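Kavik bus priority trial: progress report to the funder, February 1, 2025

We have now spent two quarters on the Fernel to Llanos corridor, and I remain unconvinced by the headline. Boardings reached 2,694 in September against a target of 2,000, but school was back and the fare was cut that month.
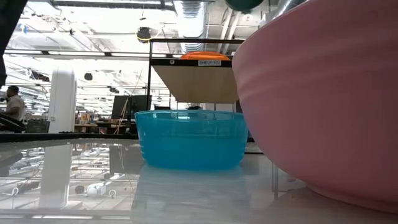 Pink and blue bowls on the tabletop.

Zuneo's passenger counters still disagree with the drivers' tallies. Until they match, I would not quote either at council.

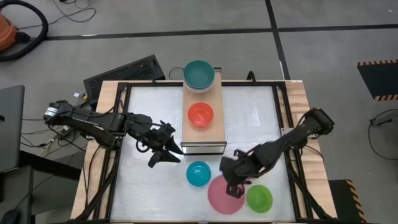

Worktable with two robot arms and stacked bowls.

Travel times are flat. The painted lane stops 250 metres short of the Llanos lights - exactly where buses queue.

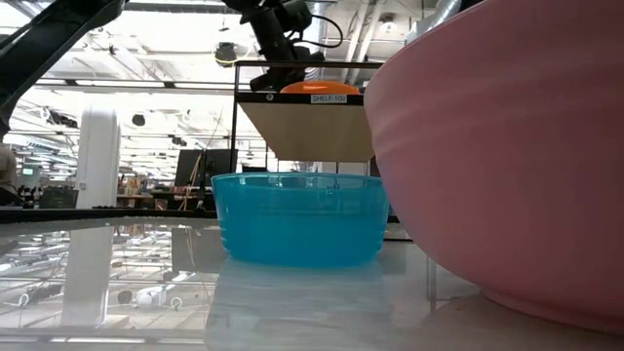 Extending it to the lights should come before any new signage. I ask that the next payment be tied to that work.

Jaanus Vanags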